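Scanlon Street Listings Are Moving Again
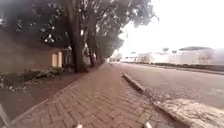 Fustora Realty News Desk

I've been watching the Scanlon Street market since January, and wow, did it wake up this week! Cavari Homes put 4 townhouses up for sale on Monday and 2 already have offers (one of them over asking, my office is still buzzing). The other pair are end units with bigger yards, so I'd get over there soon if you're looking.

Over at Bresuvach, the condo building behind the library, the first 7 of 59 units go on the market next week. I got a peek at the floor plans and the kitchens are bigger than I expected. Open house is Saturday from noon to three, parking's in the back lot.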